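[handheld-collect] Re: start-of-session rules, draft 2

Posted to the list 19 November 2019

Hi all,

Sorry for the slow answer, I read the draft twice on the train and then forgot to hit send. Quoting the part I care about most:

> Rule 4. Before the first episode the operator clears the work surface
> completely, and records a short stretch with the grippers open and
> nothing between them. Rule 5. The room behind the work surface should
> be plain and uncluttered. Sessions with personal items in view will be
> sent back. We'd like both to apply to every site from the next batch
> on. Vevton already works this way in the lab and has had no trouble.

Rule 4, yes please. We've done it on the Kino sessions since September and I wouldn't go back. You get a clean look at both sets of fingers wide open, you can check that the pads are seated straight, and if a cable is going to wander into the view you find out right then. Before that we had 275 episodes where the left pad had crept a little and everybody just worked around it, me included. One thing I'd add: fingers open all the way and held there for a slow count of five. "Open" by itself gets read a lot of different ways.

Rule 5 is where I get grumpy. A lab can have a blank wall. A bedroom or a kitchen can't, or it can for one afternoon and then people stop signing up. I went back through the 153 home sessions we have from the Trodo apartments and the ones from the Kováčik building, and if I applied rule 5 the way it's written I'd be sending back about 70 of them. For what? A bookshelf, a blanket, somebody's socks. And the whole point of going into homes was that homes look like homes!

So could we split it in two? Something like:

5a. The work surface is bare at the start, and nothing that isn't part of the task gets put on it during the session.

5b. The rest of the room stays as the household keeps it, except for things that identify a person: mail, ID cards, school certificates, family photos, screens that are on. Those get turned over or moved before recording.

5b is the one I'd actually fight for, and I think it's stricter than the old rule 5 in the place where it counts. A tidy room with a pay stub on the desk passes the current wording with no trouble at all.

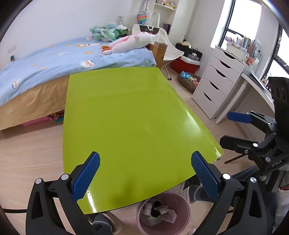

Bedrooms are also where I'd want us to say something about light. Shiny tabletops near a window throw a stripe of glare across the surface, and it moves as the day goes on. I don't want a rule that says "close the blinds," half the places we go don't have any. Maybe just a line asking the operator to note glare in the log and, if the task object would sit right in it, shift the start position over a bit. Cheap to do and whoever is sorting the episodes later will be grateful.

Two smaller things while I'm at it. The draft says "table" in some places and "work surface" in others, and one of our operators took that to mean the floor tasks were exempt. Please pick one. And rule 7 (feet) — can it say feet and bins have to be out of the reach area, and leave it there? As written they have to be out of view, and if you're sitting at a low table with the tool in your hands I don't know where your legs are supposed to go.

I'm fine with everything from rule 8 down. The battery check could be shorter but I won't hold things up over it.

If people are okay with the 5a/5b split I can write up the wording properly and send it back here before the next batch goes out. If you hate it, tell me which kind of session you're worried about and I'll go look for some.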